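Subject: Re: [oldhouses] Lifting and relaying a tiled hall floor

Replying to the list and not just to the person who asked, as two others have mailed me with the same question since I said we had finished ours.

The house is a narrow terrace in Mostyn and the hall floor had sunk along one side where a pipe had leaked under it. The tiles themselves were nearly all sound. The bed under them was not. We had a quote from Fokness to clear the lot and lay new, and a second from Redilico to lift and relay the old ones, and in the end did it ourselves over the winter with one day of paid help for the screed. I can't say it saved a great deal once we had bought the tools, but we kept the floor.

The order we did things in:

1. Draw the floor before touching it. We used lining paper, taped down in strips, and marked every joint with a soft pencil. Number each row from the front door. Photographs are a help but you can't lay a floor from them. Do the border separately, as it will almost certainly not line up with the middle.

2. Start lifting where the floor has already failed. A tile with nothing under it comes away with a thin scraper. Once you have a gap you can work sideways under its neighbours. Go slowly near the walls, where ours had been bedded in something much harder, probably a later repair.

3. Clean the backs. This took longer than everything else put together. Lime mortar comes off with a scraper and a stiff brush after a night in a bucket of water. Cement doesn't. We lost more tiles to cleaning than to lifting, and I would now leave a thin skin of cement on and allow for it in the bed.

4. Sort the tiles by size as well as by colour. Old tiles vary, and a row of slightly large ones will push the pattern out before you reach the kitchen door. Black with white was the hardest thing for us to match at the salvage yard, so put those aside on clean paper and handle them last.

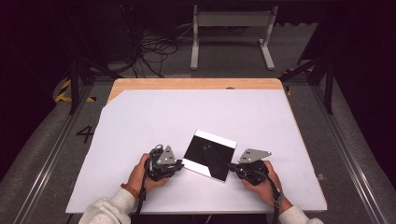
5. Sort out the base. We dug out the soft side, found the leak had been mended already and left the hole open for three weeks to dry. Then hardcore, then the slab, then the screed. Ask whoever does the screed what level they are working to and check it yourself against the bottom of the front door. Ours would have fouled the door by the thickness of a mat.

6. Lay dry first. Put the whole floor down without adhesive, border included, and leave it overnight. In the morning you will see what is wrong with it. We shifted the centre line towards the stairs and it looked better at once.

7. Check every row against a straight edge as you bed it. A good length of flat aluminium is better than timber, which can bow in a damp hall. Check across the rows too, and on the diagonal. A spirit level by itself is too short to tell you much in a long hall.
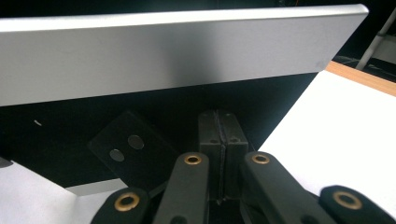
Earlier in this thread a member wrote:

> I wouldn't relay these on a modern flexible adhesive at all. We did
> ours with Zavus and it has stayed put, but two tiles cracked near
> the radiator pipe and there was no getting them out whole. If you
> are on a slab with a membrane then fine, perhaps you have no choice.
> If the old earth floor is still under there I would use lime and
> accept that the odd one will work loose. You can bed a loose tile
> again in ten minutes. Also, what did people pay for replacements?
> I was asked for 400 pounds for a box of mixed ones and walked out.

On the adhesive, I agree as far as an earth floor goes. Ours has a slab under it now so we used the flexible kind, and I'll report back if any crack. We left a gap along both walls, under the skirting, and filled it with nothing.

On cost, 400 is too much for mixed tiles unless they were all one colour and you needed that colour. Our bill for replacements was 289 pounds, and that included a few spares which are now in the loft. The first yard we tried would only sell in boxes of 96 and most of each box was plain red, no use to us. The second let us pick through the crates. Take one of your own tiles with you, and a steel rule. Thickness matters more than you would think, and anything out by more than a millimetre or two is a nuisance to bed.

Grout: plain grey, mixed fairly dry, in small batches. We gave it 20 minutes before wiping, which was right for a cold hall in March. In summer I expect it would want less.

We have not sealed it. The opinion on this list last time was split and I would be glad to hear from anyone who left theirs unsealed and has a dog.

The row drawings are still rolled up here if anyone wants to see how we set them out. Mail me off list.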